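I have a new chair. I know, I know, hold the front page. But I've been working from the back bedroom for four years now on a dining chair with a cushion tied to it, and my lower back has been sending me increasingly rude messages, so this is big news in our house.

It all started when my friend Femke Claeys came to stay in August. She sat at my desk for one video call, stood up, and said "you can't be serious". Femke does something with workplace assessments that I've never fully understood, but she does know chairs. She made me sit down while she walked round me tutting (feet not flat, shoulders up by my ears, screen far too low) and then she wrote me a list of what to look for. Then she drank all my good coffee and went home.

So I went shopping. I'd set myself a limit of £434, an oddly exact number because it's what I got for selling my old bike and a lens. I looked online first and nearly lost my mind. There are chairs with headrests, chairs with footrests that slide out like a drawer, chairs that look like they belong in a racing car. One shop had a filter for "seat personality". I closed the laptop.

## Trying them out in real life

In the end I drove out to Pranholm, the big office furniture place past the ring road, on a wet Tuesday morning when I had the showroom practically to myself. If you can possibly do this, do! I'd more or less decided on the Konivton from its photos, all mesh and curves, and I hated it within a minute. The front edge of the seat dug in behind my knees and the arms wouldn't go low enough to tuck under my desk. I'd have had to box it up and send it back, and I still have a lamp in the hall that I've been meaning to send back for months.

The one I liked was the Dronoreo. It's a plainish thing, grey fabric, quite upright, and it looks a bit like something from a dentist's waiting room. But the seat slides forwards and back, and that was the first item on Femke's list, underlined twice. I'm tall in the leg and I'd never realised how little of me my old chair was holding up.

I sat in it for ages. I answered two emails on my phone. A lad in a Pranholm fleece asked if I was all right and I said yes, very, and he went away again.

They also had an enormous leather job in the window for £3000. Of course I sat in that as well. It was like being hugged by a handbag. I can report that it leans back so far you find yourself looking at the ceiling tiles, and that getting out of it with any dignity is hard work.

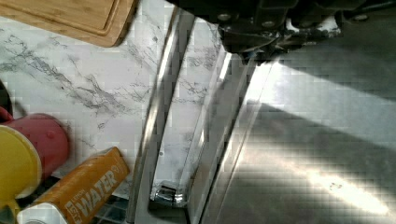 ## Getting it home and getting it together

The Dronoreo came to £389 with the soft castors (we've got floorboards, and the standard ones sounded like a skateboard in the shop). Delivery was a week. It arrived flat-packed in a box that was heavier than I am, or felt it by the time I'd got it up the stairs one step at a time.

The instructions were fine, mostly. My only quarrel is with step six, where you're meant to hold the back upright, line up the bolts and tighten them all at once, presumably with your teeth. I used a stack of books and a lot of swearing. One tip: leave all the bolts a bit slack until everything's in, then go round and tighten them. I didn't, and I had to take one arm off again.

Then there was the desk. My desk is an old Jacobs one from an office clearance, 182 cm wide and built like a bridge, and I love it, but it's a touch high. With the new chair set properly for the desk my feet were dangling, and with it set properly for my feet I was typing like a T. rex. So now I've got a footrest too, by which I mean a box file full of old bank statements with a towel over it. Femke has seen a photo and has replied with a single full stop.

## Three weeks on

My back's better. Not magically better, I still get up like an old man if I've skipped lunch and sat through, but the hot little knot on the left has gone and I've stopped perching on the edge of the seat by four in the afternoon. I did feel strange for the first few days, sort of achy in new places, and nearly blamed the chair. Femke said give it a fortnight and she was right, annoyingly.

The arms are a bit hard and I might get pads for them. And the height lever is exactly where I expect the tilt lever to be, so about once a day I sink slowly out of view during a meeting. My colleagues have started waving goodbye.

The dining chair has gone back to the kitchen, cushion and all. The cat isn't speaking to me. Next job is getting the screen up to the right height, so if anyone's got a monitor arm they like and that'll clamp on to a really thick desktop, leave me a comment!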